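News from the Thursday Robot Club

Well, it has been a busy April over in the Gondier building, and I promised in the last newsletter that I'd write something longer once we had the two arms working on the same table. So here goes!

For anyone new, the club meets Thursdays after last period and is open to all grades. We were split into two teams in the fall, Bach and Erkby (the names came out of a hat and I'm still not sure who put them in), and each team had its own practice task. Since spring break we've been one big team, working on what we're calling the Pollow project. The idea is pretty simple to say out loud. Two arms share one table, they pick up small flat parts, hand them over or hold them steady for each other, and then the parts get sorted into colored bins. Simple to say, and it has eaten up every meeting for weeks.

The hardest bit so far is getting both grippers close to the same part without one of them bumping the other. You'd think two hands would be easier than one. Nope! With one arm you only have to worry about the table. With two you have to worry about the other arm, the other arm's cable, and whoever wrote the other arm's code and went home early with it on their laptop.
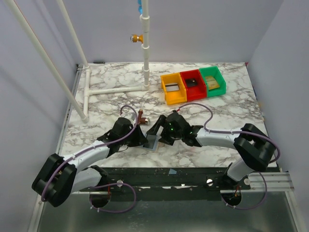
Both arms at work on a small flat part, with the sorting bins at the back right.

We've also been learning a lot about cables, which I did not expect to be writing about in a club newsletter. Early on we tied ours down too tight and the wrists couldn't turn all the way. Then we left them too loose and they flopped into everything. The rule we have now is a generous loop near the gripper and ties along the forearm, and we check every tie before we power up. It takes a few minutes and I'm told it's boring. It's still happening every week, sorry.

The pipes are part of the challenge too. The arms have to learn to stay out of their way, so the students plan each move on paper first – where the elbow goes, where the wrist goes, who moves first. We've gone through an embarrassing amount of graph paper. If you have any lying around at home, send it in!

Now for numbers, because a few parents asked. We set ourselves a goal of 40 practice runs before the end of the month, and when I sat down to write this we were at 30. A run counts as good if the part goes where it's supposed to without anyone touching the arms. I won't print our success rate just yet (it's getting better, let's leave it there), but we'd love to hit 75 percent in time for open house.

The Bach kids like to go slowly and creep up on the part. The Erkby kids want everything faster. We've been trying it both ways, and there has been some very loud discussion about it.
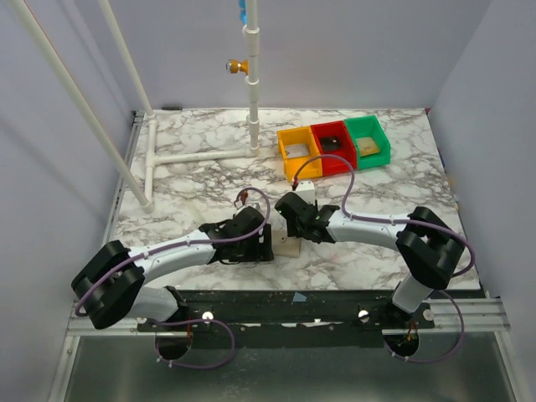

Jumping in from the Erkby side, I'd like it on the record that slow isn't the same as careful. When both arms creep in, you spend the whole run waiting and then they still meet at a bad angle. We think one arm should get there first and stay put, and then the other one can come in as fast as it wants. Let us try it our way for one whole meeting and compare.

OK, fair enough, and they'll get their meeting. We'll do 24 minutes each way with the same part and the same starting spot, and I'll put the results in the next issue.

A few quick things before I run out of space. Please pick up by 5:30, as the side door gets locked after that. Long hair needs to be tied back when the arms are on, and safety glasses stay in the room. We could use another snack family or two for the rest of the semester, anything without nuts is great. And if your student has been on the fence about joining, there's still room, even this late in the year. No coding experience needed, half of us started with none.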